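Search this site
Type and press Enter

Gripper maintenance moved to a fixed schedule at Plasholm

The Plasholm manipulation group in Gevville has put its hand-held grippers on a fixed maintenance schedule, starting in August. The two-jaw units are used for cutlery sorting work, in which chopsticks and spoons are moved into and out of small plastic holders. Until now pads and screws were attended to when an operator reported a problem.

Under the new schedule each unit is checked after every 50 hours of use. The check covers the finger pads, the pivot screws on both jaw arms and the alignment of the jaws at full closure. A unit that fails any item is withdrawn until it has been corrected.
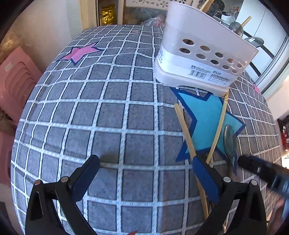 Pad wear and jaw offset

Thin round stock is the hardest load for the pads. A chopstick contacts the rubber along a narrow line, and repeated pinching at the same height leaves a groove. Once the groove is deep enough the stick rotates in the grip and the tip drifts during placement. Pads are now swapped as a pair, left and right together, and the old pair is discarded.

Jaw offset is measured with the jaws closed on a flat gauge. The limit is 2 mm. Homa Rahimi, who wrote the procedure, set the limit after going through the repair log, where 8 of the 67 entries were for offset and most of the others for pads. Screws are tightened from the pivot outward with the jaws half open, then marked with paint across the head so that later movement shows.
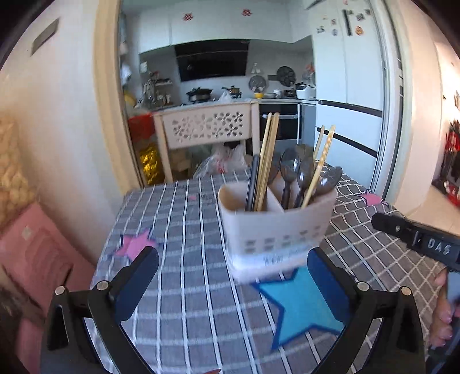 A DAS-lettered gripper at the two-compartment caddy, chopsticks and spoons in place.

After a pad change the unit is tried on real objects before it is released. The operator picks up single sticks, then a spoon by the handle, then an empty holder gripped across its sides. The holder is the test for pad angle: if one pad meets the wall at its edge only, the part twists when lifted. Angle is corrected at the pad mount and the sequence is repeated from the first stick.

Spare pads are supplied by Marciniak, and service records are kept in Fullus under the unit number. Checks are booked for Friday so that units are back by the next session.

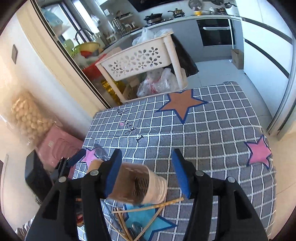
Jarosław Szewczyk would have preferred a shorter interval for the pads alone, saying that a grooved pad can pass the gauge and still let a chopstick roll, and that the closure check should be done with a stick in the jaws as well as the flat gauge.

4 shares
2 comments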